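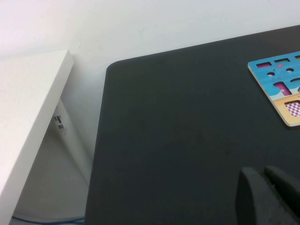 TUDCOMBE, April

Chapter 4
Where Is the Hand, and Where Does It Think It Is?

Print this chapter | E-mail this chapter

Let me start with the afternoon our club lost to a wooden puzzle. I mean really lost. We had 11 students, a gripper that opened and closed beautifully, two months of work behind us, and a board of the kind you'd hand to a toddler on a long car ride. All we wanted was for the gripper to take a piece and drop it in the right slot. By five o'clock we'd managed to set one down somewhere in the neighborhood of the board, and everybody cheered anyway (me loudest, I think).

If you've come through Chapters 1 to 3 you can already make an arm go to a point. You've typed in three numbers, pressed the key, and watched it get there. Lovely! So you'd expect the puzzle to be more of the same: measure the slot, type in the numbers, go. We tried that first. It's how everyone tries it first, and I'd like you to try it too, because the way it fails is the subject of this whole chapter.

Our project was called Cilura, after a long argument about names that I lost. The software underneath is Koubek, the same package you installed back in Chapter 1, so anything I describe you can do on your own bench. When I say "the Skesach group" I mean the other club, over in Skesach, who were working on the same task that spring and with whom we swapped notes, code and a fair amount of teasing.

So, the failure. We measured the square slot with a ruler, very carefully, from the corner of the table. We typed it in. The gripper came down beside the slot. We measured again and got the same numbers. Then one of the students leaned over and gave the board the tiniest nudge with a finger, and the next try was worse, and there was this long groan as it sank in for the whole room at once. Our numbers described a spot on the table. The slot belonged to the board, and the board could go anywhere it liked.

That's the first big idea: a position is always measured from something. Roboticists call the something a frame. The table has one, the board has one, and so does the hand. When you say "four inches to the left" to a friend, you both sort of agree on whose left you mean. An arm will happily use whichever left you gave it and carry on until it bumps into the furniture.

Now, the fix that the students wanted was tape. Tape the board down, never touch it again, done by dinner. I'm not going to be snooty about tape, I use plenty of it. But it would have taught us one board in one spot, and Skesach were already sliding theirs around between tries, so pride came into it as well.

What we did instead was put the view at the wrist. A camera that rides along with the hand sees the world from the hand's side, and when the hand moves, everything in the view moves too. This feels very strange for the first hour! The table looks tilted, straight edges run off at a slant, and you spend a lot of time turning your head sideways at the screen. Then it clicks, and you stop asking where the board is on the table and start asking how far it is from the fingers. 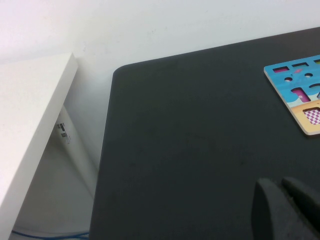 How many practice runs do you need before you can trust the results?

It depends on how much you change between runs. We recorded 600 with the board moved each time, and those taught us far more than the 2,000 the Skesach group had made earlier with theirs taped in one place. If you're short on time, do fewer and move things more.

A word about picking your first slot. Go for a shape with some forgiveness in it. A round piece fits whichever way you spin it, so you only have to get the position right. A square one fits four ways, if the piece is the same on every side you care about. A long curved slot wants the piece turned just so, and you'll be fighting position and rotation together, which is a miserable way to spend a first session. We began with the curve, naturally. It looked like more fun.

One more thing to do before Section 4.1. Put any flat object on your table, pick a corner of it, and write down where that corner is, measured from the table's edge. Now write it down again measured from the tip of your own index finger. Move the finger, then do both again. Keep that scrap of paper, as we'll be turning those numbers into our first transform on the next page.

Reader comments

benchtop_mo: We did the finger exercise with my after-school kids and they wouldn't stop. One of them measured the stapler from her elbow. Great chapter!

Rusty Gears: Could you say more about how far you moved the board between runs? We're only sliding ours an inch or so and I suspect that's too timid.

lowtide44: Same question as above. Also, the print version drops the chapter title for me.

ohm_sweet_ohm: Started with the curved slot before reading this far. Going back to the round one tonight.

Contact the author | Copyright Cilura Course Notes, Tudcombe | Back to top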